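4.2 The arbiter, and what it is allowed to decide

Earlier versions of Wisero ran both arms from a single planner, which reasoned about the full joint space and produced beautiful trajectories some time after we had gone for coffee. The version evaluated here splits the problem. Each arm has its own planner and its own opinion, and a small arbiter process, written in an afternoon and regretted for much of December, decides whose opinion counts. The task is colour sorting into a divided bin: light blue bricks to the left compartment, red to the right, either arm eligible for either colour.

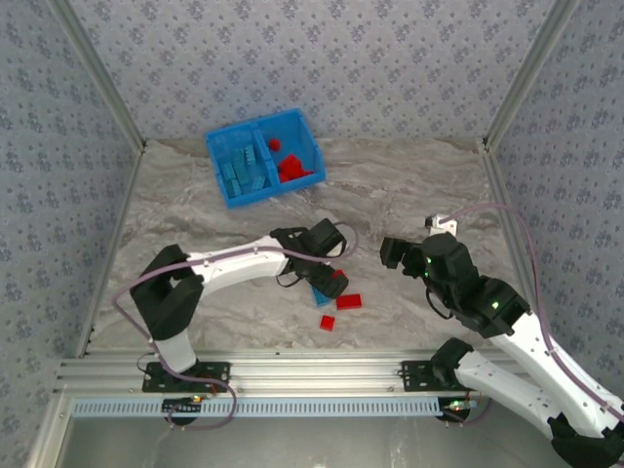 Arbitration works on claims. Before moving, a planner claims a brick and the swept volume it expects to need, and the arbiter grants or refuses. A refused planner may claim something else or wait. In the Steiner baseline it waits politely and forever, a behaviour we reproduced faithfully. Wisero gives each claim an expiry of 13 control ticks, renewable only while the arm is making measurable progress toward its target. Brick poses come from the fixed view until the final approach, when the wrist view takes over. The two estimates seldom agree, and motion blur makes the wrist estimate worse just when it is most needed. We therefore freeze the pose at handover and accept a new one only if it survives three consecutive updates.
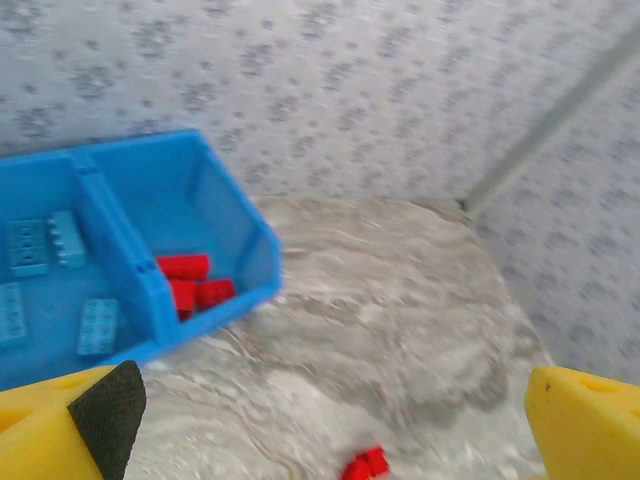

One reader of the draft, from the Disimthorpe group, objected that freezing the pose merely hides the disagreement between the two estimators, and that a proper filter would do the same job with fewer magic numbers. We tried the proper filter. It has magic numbers too, but they live in a covariance matrix and are harder to find. The objection stands in principle, and the filter remains in the Arkel repository behind a flag for anyone with the patience to tune it.

Over 1619 logged claims, 849 were granted on the first request. Most refusals occurred when both planners favoured the same part of a cluster, which they do because they share a cost function - an economy we now understand better.

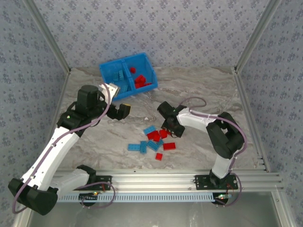
Adding a small side bias to each planner's cost, so that each arm mildly prefers bricks nearer its own base, removed nearly 16 per cent of the refusals. The bias is one line of code. The arbiter it partly replaces is considerably longer, and we have kept it, as the bias does nothing for the space above the bin, where both arms must eventually go. Claims on that volume are handled separately, as described in Section 4.3.

Figure 4. Two-arm sorting under the Wisero arbiter, fixed and wrist views.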